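Room Equipment > Boards & Stands > Mobile Boards

Buckley Mobile Board

The Buckley is a tall, narrow writing board for small offices, training rooms and workshops where there isn't a free wall to drill into. Susside supplies it with a stand, a marker basket and a set of round magnets. You write on it with ordinary dry-erase markers and wipe it with a dry cloth.

The panel is tempered glass over a steel backing sheet, so magnets hold anywhere on it except the outer edge. A single sheet of paper needs one or two. Use three if the board is near a door or under an air vent – paper lifts in a draft and the lower corners tend to curl after a few days.

The stand folds for transport. With the legs open it takes up more floor than the panel does, so measure the spot before ordering, and leave space to get a chair past. On a hard floor, lift the stand to turn it. Dragging it will wear the rubber feet and can leave marks on laminate. Keep power cords and chargers clear of the legs.

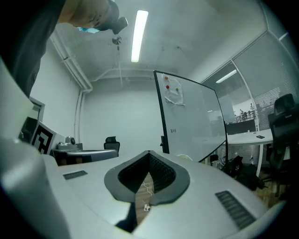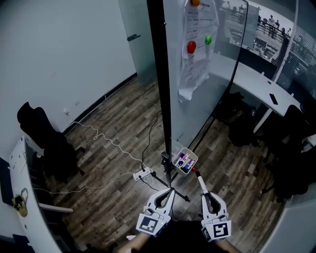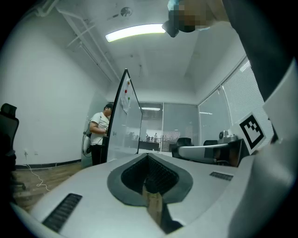 A board with a sheet of paper held up by orange, red and green magnets.

Will permanent marker come off the panel?
It comes off with rubbing alcohol on a soft cloth if you get to it the same day. Older marks may need a second pass. Don't use scouring pads or a razor blade, as scratches hold ink and can't be polished out.

What's in the carton

Panel, fitted in its edge frame
Folding stand with clamp and hex key
Marker basket
Magnets, set of 12, mixed colors
Cleaning cloth

Markers are sold separately. We stock Datedau chisel-tip in packs of 4. Fine tips work too, but thin lines are hard to read from the back of a room with strong overhead lighting. If glare is a problem, turn the panel a little away from the nearest light.

Assembly takes two people, one to hold the panel and one to tighten the clamp. Check the clamp again after the first week and whenever the board has been moved to another room.

The older Stultosel stand fits this panel with the adapter plate. The plate isn't included, so add it to your order if you are replacing a panel only. Stands bought before August have the narrow clamp and need the long bolt as well – Karthikeyan Shenoy in parts can tell you which one you have from the number under the foot.

For orders of more than one board, or delivery above the ground floor, write to Úna Fahy in sales before you pay. Spare magnets and feet ship separately from boards.

Page updated 31 January 2022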